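Teaching by Hand at Pilstead: Frequently Asked Questions

Do I need to know how to program?

No. You need two hands and some patience with your own two hands. Programming is done in the other room by people who would rather not be asked to fold anything.

What will I be doing?

Moving the arms through small household jobs while the system records. Mostly that means cloths, cutlery and chopsticks. The full task list is taped inside the cupboard door at station 4, and it is longer than you would like.

By hand or by remote?

Both. For slow jobs you can take hold of the arm and walk it through the motion. For anything involving cloth we use the remote handles, which we call the Onby handles after the town where somebody bought the first pair. Your left hand drives the left arm. People get this wrong for the first hour and then get very smug about it.

Why is it so hard to pick up a cloth?

Your fingers have been cheating all your life. They feel the fabric slide and adjust without telling you. Through the handles you get none of that, so you learn to press down into the cloth, close the gripper, and look before you lift.

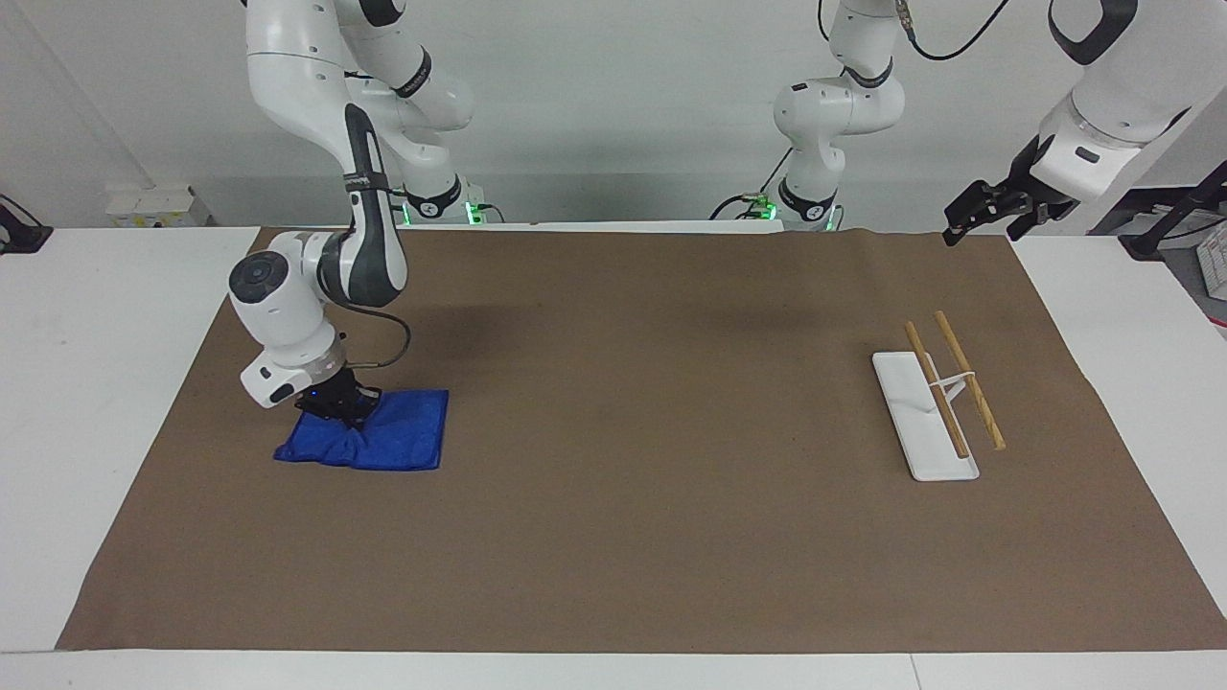 Pressing too hard is the usual beginner's fault. The arm will stop and sulk, and you will have to clear the warning on the screen. Press until the fabric gives, close, then wait a beat. Kianoush Tabrizi, who trains new demonstrators, recommends breathing out at this point. It does nothing for the robot.

What if I make a mistake?

Keep going if you can fix it the way a sensible person would. A dropped corner picked up again is a good recording. Muttering and dragging the cloth in circles is a bad one, so press the left pedal and start over.

How many recordings make a session?

17 good ones, with a break after 11. The break is compulsory. Session 2117 is the reason, and we have agreed to leave it at that.

Can I do it beautifully?

Please don't. We had a demonstrator who finished every fold with a flourish, and for most of October the arm did the flourish and skipped the fold.

Does it matter where things start?

Yes. Shift them a little between recordings. If every cloth begins in the same spot, the robot learns the spot.

Will the robot end up better than me?

At the Kerekes fold, possibly. At finding the pedal with its foot, you are safe for now.

Who do I tell if a handle sticks?

Write it on the sheet by the door, with the station number. "It's being weird" has been used already.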